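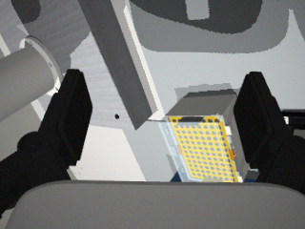 The yellow-topped rack.

Codon opened its doors in August to show off Marwat, a savings app that promises to find you money off your weekly shop before you reach the till. I use three of these apps already and trust none of them, so I put my name down.

The office is on the top floor of a converted mill in Wurley, up a staircase that smells of paint. Visitors got a lanyard, a flapjack and a seat facing a large screen. The talk started at 2 and ran long.

Marwat works like this: you photograph your receipt, it learns what you buy, and it sends you coupons to match. The presenter's sample shop came to 40 pounds and Marwat took 5 off it. Very nice, but the sample basket was full of branded washing tablets and fizzy drinks. I asked what it would save on own-brand oats, carrots and a bag of frozen peas. The answer was that fresh and own-brand goods were "on the roadmap". So, nothing.

They say some 900 shops have signed up. I asked for a list and was shown a map with dots on it. There was one dot in my town, and as far as I could tell it was the petrol station.

Then there is the matter of what they do with your receipts. The privacy page is long and I read it on the bus home. Your shopping habits can be passed to "selected partners", and the switch to stop this is four menus down. I'd want it on the first screen — and set to off.

Credit where it's due, the receipt scanner was quick. It read a crumpled one from my coat pocket without a mistake, and the voucher came through while I was still holding it. It was for cat litter. I have no cat.

Peto, the cashback card they plan to launch alongside it, got one slide and no date. There's a monthly fee, amount to be confirmed. I didn't join the waiting list.

The flapjack was good. Parking behind the mill is free after six.

Last updated: August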